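The Eraser on the Ledge

Most offices buy whiteboards with some care and erasers with none. The board goes up, somebody throws a felt block into the order to reach free shipping, and the block stays on the ledge until the felt goes slick.

At Skollthorpe, a school and office supplier, the warehouse stocks 15 kinds of eraser. The plainest one outsells the rest. It is a felt block, and it ships in cartons of 250. The company's catalog gives it one line, item 1306, between the magnets and the marker trays.

Felt works by rubbing dry ink loose and holding the dust. A new block leaves a clean surface in one pass. An old one moves the dust from one side of the board to the other, and the gray haze that people blame on the board is often just that. Pument, which resurfaces boards for schools, asks customers to change the eraser before they book a visit. Some of them never call back.

Color matters too. Black ink tends to leave a shadow when it has sat over a weekend. Red is worse on older painted steel. Light blue usually comes off easily, though it is hard to read from the back of a room.

A dirty block can be knocked against an outside wall or vacuumed with a brush head. Washing is a gamble, as the glue between felt and backing on cheap ones lets go in warm water. Cao, a small maker of refill pads, gets around this with a strip that peels off. Its rival Divine sells a foam block meant to be thrown away, 2000 to a pallet.
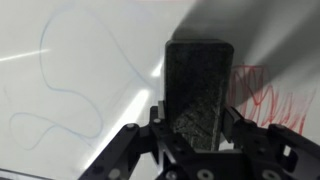
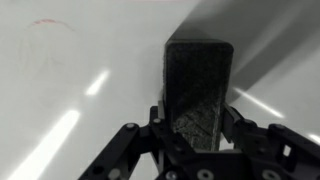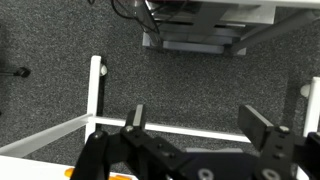 How often should a whiteboard eraser be replaced?
In a classroom used every day, twice a year is reasonable. A meeting room can go longer. If the block leaves streaks on a board that has just been washed and dried, it is time for a new one.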